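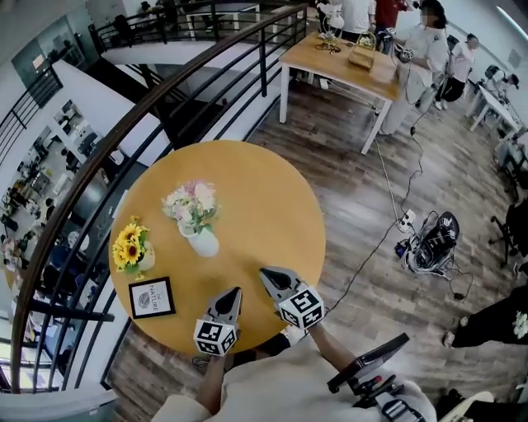
위성 영상을 Killum으로 모자이크했더니 해안선이 라이다 표고 자료와 반 픽셀씩 어긋납니다. 원본 영상이 잘못된 건가요?

원본 영상은 멀쩡합니다. 영상 헤더는 좌표를 픽셀 중심 기준으로 적어 두었는데 모자이크 단계에서 좌상단 모서리 기준으로 읽어 생긴 차이예요. 설정 한 줄을 고치고 타일 인덱스를 다시 만들면 맞습니다.

---

## 티켓 3026: 모자이크 결과가 북서쪽으로 밀림

**상태:** 해결, 문서 반영 대기
**접수:** Jadwiga Krawczyk (연안 변화팀)
**담당:** Adebayo Effiong
**참조:** Irena Kaczmarczyk, Lech Stępień
**관련 구성:** Killum 모자이크 모듈, Norko 수신 아카이브, Drollaser 표고 격자

### 접수 내용 (Krawczyk)

안녕하세요! 드디어 옛날 장면까지 전부 이어 붙였습니다. Norko에서 내려받은 장면이 425개가 넘는데 한 번도 안 죽고 끝까지 돌아가서 정말 신났어요. 그런데 Drollaser 격자를 겹쳐 보니 방파제 선이 조금씩 비껴 있습니다. 처음에는 조석 차이인 줄 알았는데 내륙 활주로도 똑같이 어긋나네요. 방향은 어디서나 같습니다. 북쪽으로 조금, 서쪽으로 조금.

해 본 것:

- 재투영을 끄고 원래 좌표계 그대로 출력: 그대로 밀림
- 보간 방식을 최근린에서 쌍선형으로 변경: 가장자리가 부드러워졌을 뿐 위치는 그대로
- 캐시 비우고 재실행: 변화 없음

### 09:20 Effiong

재현했습니다! 방향이 일정하다는 말씀이 아주 큰 단서였어요. 궤도 정보나 지형 보정이 문제라면 장면마다, 또 고도에 따라 어긋나는 모양이 달라야 하거든요. 평지와 산지를 골라 비교했는데 벡터가 깔끔하게 나란합니다. 이런 그림이 나오면 저는 괜히 기분이 좋아집니다.

좌표 기준점 쪽을 먼저 보겠습니다. 시험용으로 장면 네 개만 떼어 냈습니다.

### 10:45 Effiong

찾은 것 같습니다. 시험 장면의 헤더에는 기준이 픽셀 중심으로 적혀 있습니다. 그런데 Killum 로그에는 이렇게 나옵니다.

```
[mosaic] header: pixel_anchor = center
[mosaic] profile override: pixel_anchor = corner
[mosaic] building tile index ... ok
```

두 번째 줄이 범인입니다. 헤더는 제대로 읽어 놓고 프로필이 그걸 덮어씁니다. 중심 좌표를 모서리 좌표로 받아들이면 픽셀마다 오른쪽 아래로 반 칸 밀려야 할 텐데, 보고된 방향은 반대라서 아직 설명이 덜 됩니다.

### 11:10 Kaczmarczyk

끼어들게요. 그 반대 방향, 저 알 것 같아요! Rajput 프로필은 예전에 헤더 기준이 빠진 장면을 살리려고 만든 건데, `corner`로 덮어쓸 때 보정값으로 한 픽셀을 북서쪽으로 당기는 옵션이 같이 켜져 있어요. 반 칸 밀고 한 칸 당기니까 결국 북서쪽으로 반 칸이 남습니다. 그때는 꼭 필요한 보정이었는데, 헤더가 제대로 있는 장면에 쓰면 딱 지금처럼 됩니다.

### 11:25 Effiong

와, 계산이 정확히 맞습니다. 감사합니다! 프로필에서 덮어쓰기와 보정을 둘 다 껐습니다. **하나만 끄면 안 됩니다.** `corner`만 지우고 당기기 옵션을 남기면 오차가 한 픽셀로 커집니다. 방금 제가 직접 해 봤어요.

```yaml
# profiles/rajput.yml
pixel_anchor: header
legacy_shift: off
```

바꾼 다음 순서는 이렇습니다.

1. 실행 중인 모자이크 작업을 멈춥니다.
2. 기존 타일 인덱스를 지웁니다. 캐시 비우기 명령은 인덱스까지 지우지 않습니다.
3. `killum index --rebuild`를 실행합니다.
4. 로그에 `profile override` 줄이 없는지 확인하고 모자이크를 다시 돌립니다.

### 14:05 Krawczyk

시험 장면에서는 방파제도 활주로도 Drollaser 격자에 착 붙었습니다! 확대해서 한참 구경했어요. 캐시를 비워도 안 바뀐 이유도 이제 알겠네요. 인덱스가 그대로 있었으니까요.

전체를 다시 돌려도 될까요? 그리고 이미 만든 연도별 변화 지도는 어떻게 하면 좋을까요?

### 14:30 Effiong

전체 재실행 좋습니다. 변화 지도는 경우가 갈립니다. 같은 프로필로 만든 영상끼리 뺀 지도는 둘 다 똑같이 밀렸으니 변화량 자체는 쓸 수 있고, 위치만 옮기면 됩니다. 라이다 표고와 섞어서 만든 지도는 새로 계산해 주세요. 특히 절벽이나 방파제 가장자리는 반 픽셀만 어긋나도 가짜 침식 띠가 생깁니다.

헤더 기준이 정말로 빠진 장면이 섞여 있으면 새 설정에서는 경고를 내고 건너뜁니다. 그 목록을 여기 붙여 주시면 따로 보겠습니다.

### 17:50 Krawczyk

재실행 끝! 건너뛴 장면은 여덟 개이고 모두 가장 오래된 묶음에서 나왔습니다. 목록은 `skipped.txt`로 첨부했습니다. 나머지는 겹침 검사를 통과했어요. 해안선이 이렇게 깔끔하게 이어지는 건 처음 봅니다.

### 18:15 Stępień

건너뛴 묶음은 제가 받겠습니다. Norko 쪽에 수신 당시의 보조 파일이 남아 있어서 거기서 기준점을 복원할 수 있습니다. 옛 자료 뒤지는 일은 언제나 환영이에요! 이 장면들만 쓰는 별도 프로필을 만들고, 원래 Rajput 프로필에는 당기기 옵션을 다시 켜지 말아 주세요.

### 남은 일

- [x] 프로필 수정본 배포 (Effiong)
- [x] 전체 모자이크 재실행 (Krawczyk)
- [ ] 건너뛴 장면 기준점 복원 (Stępień)
- [ ] 라이다를 섞어 쓴 변화 지도 재계산 (Krawczyk)
- [ ] 프로필이 헤더 값을 덮어쓸 때 경고 출력 (Kaczmarczyk)
- [ ] 설명서의 좌표 기준 항목에 이번 로그 추가 (Bronisława Chmielewska)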